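发件人：Réjean Lavoie
收件人：迁移讨论邮件列表
日期：2023年10月29日
主题：回复：邮件归档和共享邮箱，搬还是不搬？

各位好，

先请大家原谅我的中文。我写得慢，有些句子可能不太自然，如果哪里看不明白，请直接问我，不要猜。技术上的事情猜错了很麻烦。

Yolanda 上个星期的信我读了两遍。我把她的问题引用在下面，然后一个一个回答。

Yolanda Cáceres 写道：
> 大家好。我们公司准备把旧的邮件服务器停掉，全部换到 Mokia
> 的托管邮箱。个人邮箱的部分已经试过，没有大的问题。现在卡在
> 两个地方。
>
> 第一个是归档。旧系统里每个人都有本地归档文件，有的人有好几个，
> 放在自己的电脑上，也有人放在网络盘上。管理层希望“全部搬过去”，
> 可是没有说清楚“全部”是什么意思。
>
> 第二个是共享邮箱。我们有 90 个共享邮箱，里面有一些我连负责人
> 是谁都查不到。如果直接停掉，我怕有客户的信会丢。如果全部搬，
> 又等于把垃圾也一起搬过去。
>
> 另外想问，有没有人用过 Akgül 的迁移工具？他们的销售说文件夹
> 权限可以原样保留，我有一点怀疑。
>
> 还有一个小问题：培训你们是在切换以前做，还是以后做？
>
> 谢谢。
> Yolanda

先说一下我们的情况，这样你可以判断我的经验对你有没有用。我们在 Olano 做同样的迁移，一共 1107 个用户，分布在三个地点。从决定到旧服务器关机，用了九个月，比计划多了两个月。多出来的两个月几乎全部花在归档上面，所以我很理解你为什么卡在这里。

一、关于归档

“全部”这个词，我建议你在开始以前请管理层写下来，而且要写年份。我们一开始也是说全部，后来法务部门告诉我们，有些邮件到了期限必须删除，有些邮件必须保留更长时间，这两种邮件在同一个归档文件里面。如果当时已经搬完了，再去分开会非常痛苦。

我们最后的做法是这样：先用脚本在每台电脑上查找归档文件，只登记，不移动。登记的内容是路径、大小、最后修改时间、登录的用户名。脚本跑了三个星期，因为有人出差，有人休假，电脑没有连到公司网络。你不要以为跑一次就够了。我们第二个星期还找到很多新的。

登记完以后，给每个用户发一封信，列出他的文件，请他选择：搬、不搬、不知道。选“不知道”的人最多，这一点我没有想到。对这些人，我们按照最后修改时间来处理，太旧的放到一个只读的存储里面，用户可以申请打开。到今天为止，申请的人很少。
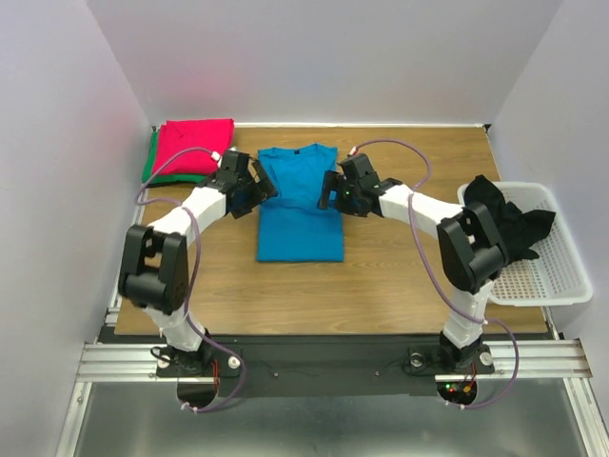
归档文件的格式转换，请一定要先试最坏的那几个，不要试最干净的。我们第一次测试选了 IT 部门自己的文件，当然很顺利，后来到了销售部门就不行了，有的文件打开以后文件夹的层次乱了，附件还在，可是正文没有了。文件大小正常，校验也通过，不代表里面的内容正常。所以我们后来规定，每个部门抽几个文件，真的打开，请文件的主人自己看，签一个字。这个方法很笨，但是它找到了两个脚本没有找到的错误：一个是带密码的归档，转换工具直接跳过而且不报错；另一个是文件夹名字里有斜线，转换以后变成了两层文件夹。

如果你们的用户里也有人给归档设了密码，请提早问。有一位同事离职了，他的密码没有人知道，那个文件我们到现在还保存着，原样不动。

还有一件小事。网络盘上的归档文件常常是被别的程序打开着的，复制出来的副本可能是坏的。我们改成夜里复制，并且复制以前先断开所有连接。这样以后错误少了很多。

二、关于共享邮箱

你有 90 个，我们当时比你多，有 200 个，里面真正有人用的不到一半。我们也有很多找不到负责人的。

我不建议直接停掉。我们用的办法分几步，每一步中间要等一段时间：

先看过去十二个月有没有收到外部来信。完全没有来信、也没有人登录的，放进第一组。
有来信但是没有人登录的，放进第二组。这一组最危险，客户可能一直在写信，只是没有人读。
有人登录的，放进第三组，请登录最多的那个人暂时做负责人，直到他的经理指定别人。

第一组我们不搬内容，只在新系统里保留地址，来信转到服务台的一个队列。第二组也转到服务台，同时请服务台的同事每天看一次，看到真的业务来信就去问应该归谁。六个星期以后，大部分都找到了主人。有一个地址是打印在产品说明书上面的，公司里已经没有人记得它，每个月还是会有几封信进来。如果停掉，我们不会知道。

第三组正常搬。请注意，“代表发送”和“以此身份发送”这两种权限，在旧系统和新系统里的意思不完全一样。我们有一个部门，切换以后的第一天，他们回给客户的信都显示了个人的名字。这不是大事故，可是部门经理不高兴。请在测试的时候专门测这一点，而且要看收件人那一边显示的是什么，不要只看发件箱。

三、关于 Akgül 的工具

我们用过，但是只用在一个地点，不到 700 个邮箱，所以请把我的话当作一个人的经验。

文件夹权限，在同一批里面的用户之间，可以保留。如果 A 在第一批，B 在第三批，A 给 B 的权限在中间这段时间里不起作用，要等 B 也搬完以后再运行一次权限同步。销售没有说谎，可是他没有说完。所以分批的时候，请把互相有权限的人放在一起，特别是经理和他们的助理。我们第一批没有注意这个，结果有几位助理三天看不到经理的日历。

日历里的重复会议也要小心。由已经离职的人建立的重复会议，搬过去以后没有办法修改，也没有办法取消，只能每个参加的人自己删除。我们后来在切换以前发了一封通知，请大家把这种会议重新建立。有些人做了，有些人没有做。

速度方面，我觉得可以接受。白天我们限制了带宽，主要的工作都在夜里。

日志写得不太好。出错的时候它只给一个号码，要去他们的网站上查，网站上又不是每个号码都有解释。我自己整理了一张表，如果你需要，我可以单独发给你。表里的说明是法语的，不过号码和处理方法应该看得懂。

四、关于培训

我们两种都做了，我可以比较一下。

第一个地点在切换以前两个星期做培训，每次一个半小时，在会议室里。来的人不少，可是到了切换那一天，大部分内容已经忘记了，服务台的电话还是很多。

第二个地点我们改了。切换以前只发一页纸，上面写三件事：第一天怎样登录，手机怎样设置，有问题打哪个电话。然后在切换以后的第三天到第十天，每天中午有一个三十分钟的短课，一次只讲一个题目，比如日历，比如搜索，比如共享邮箱。人已经用过几天，有自己的问题，问得很具体。电话明显少了。

第三个地点照第二个地点的办法做，另外加了录像。录像看的人比我希望的少，不过后来新来的员工在用，所以也不算白做。

讲课的人我们请了一家小公司 Prutumlow，他们的讲师不错，但是他们的练习材料是按照标准设置写的，跟我们的设置不一样。比如我们关掉了自动转发，他们的练习里正好有自动转发。请你在签合同以前，要求看一次完整的材料，并且在你们自己的测试账户上走一遍。

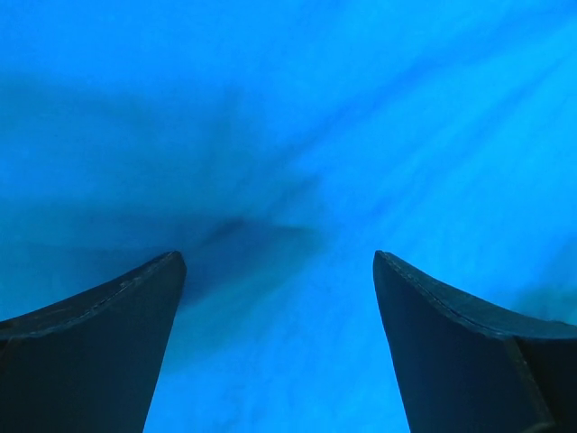

Réjean Lavoie
Olano 邮件与协作平台管理员

再补充几点，是写完上面的内容以后想起来的，顺序有点乱，请原谅。

关于旧服务器关机的时间。我们原来的计划是切换完成以后一个月关机。后来发现有好几台多功能打印机、一个仓库系统和一个很老的监控程序还在用旧服务器发信，地址是直接写死在设置里的。用户都搬走了，这些机器没有搬。我的建议是，在关机以前先看旧服务器的连接日志，至少看四个星期，把每一个还在连接的地址都找到。有些程序每个月只运行一次，比如月底的报表，看一个星期是看不到的。我们有一个程序一年只在二月发一次信，这个我们漏掉了，是财务的同事来问才知道。

关于域名记录。如果你们的记录由外面的公司管理，请提前问他们修改需要多长时间。我们的那一家要两个工作日，而且只接受指定联系人的申请，那位联系人当时在休假。还有，请把记录的有效时间提前改短，切换以后再改回来。这个大家都知道，但是我们还是忘了一次。

关于手机。旧的邮件程序里，用户自己加的联系人有时候只存在手机上，没有同步到服务器。删除旧账户的时候，这些联系人会一起消失。请在那一页纸上写清楚，先检查联系人，再删除旧账户。

关于签名。我们想趁这次机会统一签名，结果这件事的讨论比技术问题还要长。如果你们的管理层也想这样做，我会劝他们放到以后。

Yolanda，我也有一个问题想问你。你说个人邮箱已经试过没有大问题，请问你们试的时候，有没有包括很大的邮箱？我的意思是文件夹特别多的那种，不是容量大。我们发现速度跟文件夹的数量关系更大。有一位同事按照每个客户建一个文件夹，再按照每一年建子文件夹，他一个人的邮箱用的时间比整个财务部门还要长。Mokia 那边对文件夹的数量有没有限制，我在他们的文档里没有找到，如果你知道，请告诉我。

另外，列表上如果有人做过公用文件夹的迁移，也请写一下。我们的公用文件夹还没有动，计划明年开始，我现在只有一份清单，还没有方案。

错误号码的那张表，需要的人请写信给我本人，不要回到列表，附件有点大。

祝好，
Réjean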